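The second-hand cupboard is having its moment

Furniture, January 2023

Six in the morning, Brirnley, and the car park is already full. Vans mostly. Head torches. Somebody's got a flask out on a chest of drawers that will be gone before the coffee is.

The house clearance sale used to be where you went if you were broke or a dealer, or both. Not now. Young couples with tape measures, a man buying four bedside tables and arguing with his phone about the price. Storage is what they're after. Sofas hardly shift. But anything with a door and a shelf behind it, gone by eight.

Why? Small flats, for one thing. The rooms I looked at in Hunby last spring had no cupboards at all, not one, just a rail on wheels and a hook behind the bathroom door. The rent went up, the walls stayed where they were. You end up living out of boxes. Then you get sick of the boxes.

And money, obviously. A new sideboard from Carré will set you back £432 before delivery, and it comes flat, with a bag of screws and a diagram. At Brirnley I saw an old oak one go for £38. Two good drawers, one that stuck. The buyer had it in the back of a hatchback in minutes, the boot tied down with washing line.

The sticking drawer, by the way, is nothing. Candle wax on the runners. Or a bar of dry soap, which is what my gran used and it does the same job and smells better. If that doesn't work, take the drawer right out and look underneath, there's usually a nail working its way up.

Doors are harder. A door that has dropped wants its hinges looked at before anything else, and people will plane the bottom off first. Don't. Take the screws out, pack the holes with matchsticks and glue, leave overnight, screw back in. Nine times out of ten it hangs straight again. Planing is for ever.

Then there's paint. Everyone paints. I've got no quarrel with it on a tired pine cupboard, but have a look at the back first, and inside the carcass, because a lot of what gets painted cream these days is perfectly nice wood that only wanted a wash. Sugar soap, warm water, a soft cloth, wait. Then decide.

The shops have noticed. Sutis, which did kitchens until a couple of years ago, now runs a whole floor of what it calls pre-loved storage, and charges for the label. Same drawers as Brirnley, waxed, new knobs, three times the money. You are paying for not getting up at five. Fair enough, some weeks I would too.

Mixing is the other thing. A painted top on a plain wooden base, two halves that never met before. It used to be called a marriage in the trade and it was an insult, it knocked the price right down. Now it's a look. Buyers ask for it! The trick is the join. If the top piece is even a little narrower than the bottom you get a ledge that collects dust and keys, and if it's wider the whole thing looks like it's about to fall on you. Measure both, twice. And fix the two together, then fix the lot to the wall, espcially with children in the house.

What to leave behind. Anything with fresh woodworm, meaning pale dust under the holes. Anything that smells of damp when you open the door, it won't air out, whatever the seller tells you. Chipboard that has got wet and swelled. Glass doors with no glass, unless you know a glazier who owes you one.

What to take: a tape, £50 in small notes, a blanket, someone with a back. The next big Brirnley sale is in March and the gates open early. Last time 2,503 people came through them, and I think I queued behind most of them for a bacon roll.
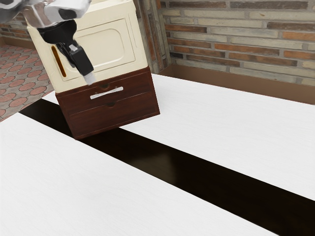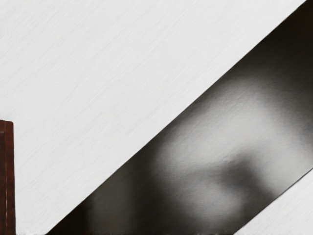 All of which sounds fine until you live up three flights, and a reader in Hunby wrote in after our last furniture piece to say just that. Her advice was to measure the stairs before the cupboard, then the turn at the top, then the front door with the door actualy in it. She had a wardrobe in the communal hall for most of a winter, and in the end it went back down in pieces and she bought shelves.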